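Last updated: February

I spent most of last year helping at a women's health clinic outside Hunow, and I still get asked what the work was. Mostly it was talking. The clinic sees women from 800 households, and a lot of them had never had a check-up in pregnancy until the clinic opened.

The nearest hospital is 80 kilometres away on a bad road. Girls there often marry at 16 or 17 and have a first baby within a year. Their mothers-in-law usually decide whether they go for care, so we stopped holding talks for the young women alone and started inviting the older ones too. Attendance went up straight away. The older women had plenty to say -- some had lost babies themselves and had never been asked about it.

School is the other half of it. Girls who stay on past Year 8 tend to marry later and turn up earlier in a pregnancy. The fees are small but so are incomes, and when money is short it's the daughter who stays home. The Harnico fund pays fees for girls in the district, and I'd like to see it cover uniforms and books as well.
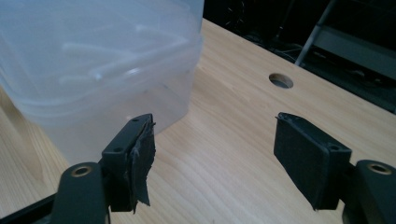 I've been back in Broketthorpe since the spring and I've kept up with the fundraising. We have raised $2,163 so far, which will go to fees first and then to fuel for the clinic car. The car matters more than I'd have guessed before I went. A woman in labour at two in the morning can't wait for the bus.

I'm going back for six weeks once the rains finish. I'll post the packing list when I've written it.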